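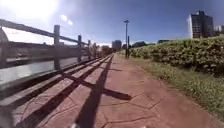

A reader in Vevham writes that her path robot will cross a gravel drive, a hose and a sleeping dog's water bowl without complaint, yet it stops dead at the shadow of a fence and sits there blinking until she goes out in her slippers to move it. She wants to know if it is broken, and whether she can fix it with anything she already has in the garage.

Probably not broken, and yes, mostly. Ours did the same for most of July. It's a Herine, the small yard-and-path model, bought to carry a tub of weeding tools so that I wouldn't have to. For a month I carried the tub and the robot. What follows is what worked, what didn't, and one thing I did that you shouldn't.

Find out which fault you have

A robot that stops at a shadow and one that stops because a wheel is full of string look the same from the kitchen window. Before you touch a single setting, go out with a flattened cardboard box and hold it up so it shades a strip of plain paving. Drive the robot at the strip by hand control, slowly. If it stops at the edge, you have the shadow problem. If it rolls across, look at the wheels, the bumper and the battery contacts, in that order, and skip to the last part of this page.

Do the same test at midday and again after breakfast. Mine passed at noon every time, which is when I did all my testing, and failed at 7:30 in the morning, which is when it was supposed to work. I am not proud of how long it took me to put those two facts side by side.

Clean the eye before blaming the brain

Wipe the camera window with a damp cloth meant for glasses, then a dry one. Paper towels scratch the plastic, and a scratched window facing a low sun turns into one big smear of glare. Dust does it too. Take a look from the robot's height: get down on the path with your chin near the ground and look where it looks. If you're squinting, so is it.

A visor helps more than you'd think. I cut mine from a black yogurt lid and stuck it on with a strip of foam tape. Keep it short enough that the robot can't see the visor itself, or it will brake for that. (Mine did, for two days, with great dedication.)

Railings are the worst of it

One tree makes one blob of shade. A rail fence with the sun behind it makes stripe after stripe, with hard edges, all running off toward the same point in the distance. Put that on paving that already has dark lines in it and a cautious robot finds plenty to be cautious about. The Herine reads some of the stripes as steps down. A drop is the one thing it has been told never to argue with, so it stops, backs up, meets the stripe behind it, and stops again. 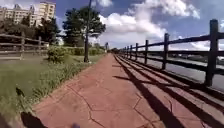

Fence shadows on reddish paving, grass along the left.

Cheapest fix first: change the hour. Moving our run to late morning cured nine stops out of ten, for no money and no tools. If your schedule won't allow it, try sending the robot the other way along the path, with the sun at its back. On our stretch that was enough on most days.

Next, shift the line it drives. Check where the stripes fall at the hour you want to run, and set the route on whichever side of the path stays bright. Don't take it so far over that a wheel rides on the grass. Tall tufts hanging over the edge are a second reason to stop, so trim those back while you're out there.

Then, if you must, the sensitivity setting. It's under "Drop sense" on the Herine and runs up to 90. Ours came set at the top. I took it down a few points at a time, with the cardboard test after each change, and it began crossing shadows calmly at 26.

The thing not to do

Having found 26, I left it there. The robot crossed shadows beautifully. It also crossed the top of the back steps, with the tub of tools on board, one after another, each step announced by a trowel.

So: if you lower the drop setting, test it at a real edge before you trust it. Use a single low step with an old cushion at the bottom, keep the speed at its slowest, and stand beside the machine with your hand near the stop button. Never stand below it. Do the test in sun and again in shade. If it rolls over the edge even once, put the number back up and live with the slippers. Anywhere with stairs, a pond or a road beside it, leave the setting alone and put up a board or a chain as well. A shy robot is annoying. The other kind lands on somebody's foot.

I keep ours at the factory number now and run it at eleven.

Odds and ends

— Nastby sells a clip-on bump strip that fits most small rovers. It does nothing for shadows, but it saved our door frame.

— String, hair and dry grass come off an axle quickest with a seam ripper. Battery out first, please.

— Blackwood battery packs like to be stored half full over the winter. In a closet, not in the shed.

— Write your settings on masking tape under the lid before you change any. An update wiped mine and I had to work them all out again from memory and temper.

— If the robot stops on a public path, don't leave it there while you finish your coffee. Cyclists have views.

— A new camera window was quoted to me with a part number, a wait and a shipping fee. The yogurt was on sale.

As for the reader's question about sending it back: try the visor and the later hour first, for a week. Ours has 3,000 feet of path behind it since the last shadow stop, and the steps have been repainted.

Home Kitchen Laundry Garage Yard Gadgets Ask Us

Contact | Copyright, all tips tried at your own risk | Back to top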